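Packing help wanted at Listlow, Wednesdays plus one other day

Hi, I'm Sigrún Dalsgaard, and I run Listlow, a small shop that sends out refill boxes for bathrooms and laundry rooms. I need another pair of hands at the packing table!

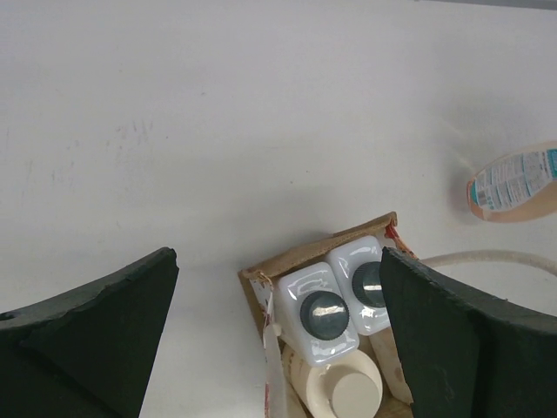
I've been doing most of the packing myself since January and I've run out of evenings. We send out roughly 300 boxes a month now, and the orders all seem to land at once (usually right when I've sat down with a coffee). So I'm looking for one person, 20 hours a month to start, and we can talk about more once you've seen whether you like it.

The work is pretty simple to explain. You take an order slip, pick the bottles and tubs off the shelf, check the caps are screwed down tight, and stand everything upright in a cardboard box so it can't tip over. Tall bottles go in first, then the shorter tubs, then tubes down the side where there's a gap. If a box rattles when you move it, open it up and try again. I still get this wrong when I'm in a hurry, especially with the Plisport orders, which are always an odd mix of sizes.

We reuse boxes whenever they're sound. A bit of wear on the flaps is fine by me, but old labels and loose paper need to come off before anything goes out the door. You'll get very good at peeling tape.

You don't need warehouse experience. I'd love someone who is careful, doesn't mind standing for a shift, and will tell me when my system is silly. The last person who packed with me rearranged the whole shelf in her first week and I've never gone back!

Shifts are 4 hours, starting at 9 in the morning, and Wednesday is the one day I really can't move. The other day is up to you. We're upstairs in the old Grímsdóttir building on Lenden Street, and there are stairs and no elevator, so please keep that in mind. The full boxes go down on a hoist, but you'll be lifting them on and off the table.

To apply, send me a short note through the contact form on the Listlow site with "packing" in the subject line. Tell me which days you're free and anything you've packed, sorted or organized before, even if it was your aunt's garage. A resume is fine but I don't need one. I'll invite 3 people over for a paid trial shift and get back to everyone else by email.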